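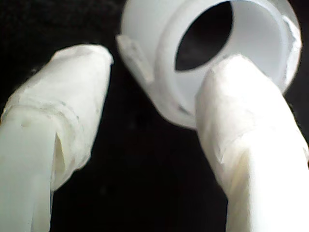

Clevon tray set, v2
Data card and kit notes, November

Quick version for people who just want the files: tabletop pick and place, small objects, one divided tray, recorded on the Grimshaw desk kit as sold by Mendlow. 3053 episodes. 30 frames a second on all camera streams. Readme is also the closest thing to a review of the kit we're going to write, so opinions are mixed in. Skip those if you want.

Status

Usable. Labels done except the retry flags, see below. v1 is withdrawn, please delete your copy, the joint offsets in it were wrong for the whole second half.

What's in it

Short episodes, teleoperated. Object starts in the tray or on the table next to it, goes somewhere else. Task sentence is stored with each episode as plain text. Sentences were typed by whoever was driving so spelling varies. "Put the ring in the small bin" and "ring to small compartment" are the same task. We left them seperate on purpose, merge them yourself if you need clean classes.

Objects are ordinary junk, mostly light. Plastic fittings, rings, packaged snacks, that sort of thing. No glass, no liquids, nothing heavier than the arm is rated for. A lot of it is white or clear on a dark background, which is nice for contrast and bad for anyone relying on color. White fitting between white fingers is the hard case. Segmentation masks get sloppy there, mostly where a fingertip passes in front of a rim. Masks are automatic, hand fixed only in the test split.

Tray is black, shallow, three compartments of different shapes. Table is dark gray and speckled. The specks do get picked up as objects by some detectors. Train with them in, don't filter.

Folder layout

episodes/ – one folder per episode, numbered, gaps are deleted episodes
meta/ – task text, object list, session id
calib/ – camera and joint calibration, one file per session
masks/ – see above
splits/ – train, val, test as plain lists

Split is by session and not by episode. 43 sessions total. If you shuffle episodes across sessions your val score will look great and mean nothing, lighting and calibration leak straight through.

The kit

Came from Mendlow as flat boxes plus a bag of servos. White printed parts, servos bolted on the outside, wiring mostly in the open. Build is fine if you've done one before. If you haven't, set aside a weekend and do the wrist before the elbow, the manual has it the other way round and you end up taking the wrist bracket off again.

Good:
Parts are easy to print again. Files come with the kit, no account needed.
Motion is smoother than expected at low speed. Jerky at the top end, we capped it.
Fingertips are easy to get at. You can rewrap or swap them without touching the linkage.

Not good:
Wires. They loop out past the housing and catch on tray walls if the approach is low. Add ties, leave slack at the joints, check again after homing.
The gripper reports position but the force number is close to useless. It's in the logs, column grip_load, treat it as a contact yes/no at best.
Bare fingertips slip on smooth plastic. Wrapped ones hold better but the wrap creases and shifts, so contact points drift a bit over a session. Session notes say when a tip was rewrapped. Not every time, sorry.
Homing drifts when the servos warm up. Rehome at breaks. This is what killed v1.

Support was quick. Mendlow answered the wrist question the same day, then went quiet on the force sensor. Still quiet.

Reach over the tray wall

Most asked about, so its own section. The arm has to come in over the wall to get at the near compartment, and the clearance there is small. Drivers learned to lift first, go across, then drop. Early sessions have more sideways bumps against the wall. They're kept and tagged bump_wall where we caught them. Good negatives if you want them.

Tall or long objects are a different problem. A long package that runs most of the length of its compartment gives you one decent grasp, near the end. Grab the middle and the dividers get in the way of opening the fingers. Policy we trained on this set goes for the middle anyway, more often than we'd like.
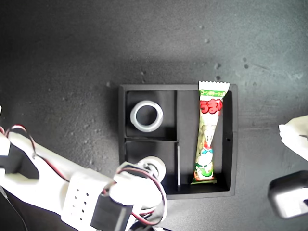

Gukar wrote back after testing the beta and disagreed with us on the tray: dividers should come out for at least part of the data, otherwise a policy learns the walls and not the object. They also wanted the grasp point annotated per episode, and said the speed cap should be a setting in the kit and not something every user patches by hand.

Fair on the cap. On the dividers we don't agree yet, the whole point of this set was tight spaces. Open tray might be a seperate set. Grasp points are started, no date.

Known problems

Retry flags missing in the last batch. If the driver missed and went again, it's logged as one long episode. You can find most of them by looking for the gripper closing more than 2 times.
Camera clocks. Overhead and side streams can be a frame apart. Timestamps are right, frame indexes are not, align on timestamps.
Highlights blow out on the white parts in the brighter sessions. Exposure was fixed per session so at least it's consistent inside one.
Printed text on packaging is readable in some views, some of it Japanese. Not transcribed, not labeled.

Not for

Force control work. Anything with people near the arm. Benchmarks against other kits – the speed cap makes the timing numbers meaningless outside this setup.

Reproducing

Grimshaw kit, stock firmware, our cap patch from tools/. Print the tray from tools/tray as well, any matte black filament does. Run the calib script before the first episode and again after every rehome. If the script hangs on joint four, unplug, replug, start over. No fix for that.

License and contact

Free for research and teaching. Commercial use, ask first. Bugs go in the tracker, not by mail please. Tracker gets read on Friday, usually in the afternoon. Put the session id in the title.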